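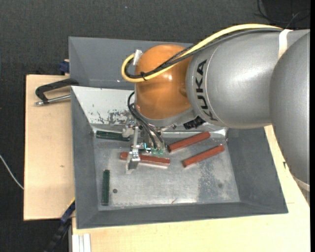 Photo: Wakana Nomura, Stemard cell 2

From: Raquel Bragança
To: cell-users list
Subject: Re: [cell-users] Arm stops over front bin, gripper won't open

Hi Mounir,

We had the same stop on Thursday, picking the red and green bars out of the front bin. Ours came down to the cable loop at the wrist. The yellow cable and the black bundle are tied together there, and when joint 6 goes past 90 degrees the tie pulls on the connector. The gripper drops off the bus, the controller faults, and the fingers stay however they were.

Please don't reach in to free a bar while it is faulted. Lourenço did that here and the gripper opened on reset with his hand still in the bin. No injury, but it is in the log as a near miss.

What we changed:

– limited joint 6 to 90 degrees in the pick program
– retied the bundle with more slack in the loop
– added a 30 second wait after reset before the gripper gets any command

It has done 208 picks since then without a stop. I would still like a proper strain relief on it – tape and cable ties are not a fix.

Check your clamps too. If a bin shifts, the arm ends up reaching at an odd angle.

Raquel

On Thursday, Mounir Ouazzani wrote:
> Arm stopped over the front bin again this morning, third
> time this week. Pendant says gripper not responding. Air
> pressure is fine and I swapped the valve already. Has
> anyone else on the Disulov gripper seen this?
>
> Mounir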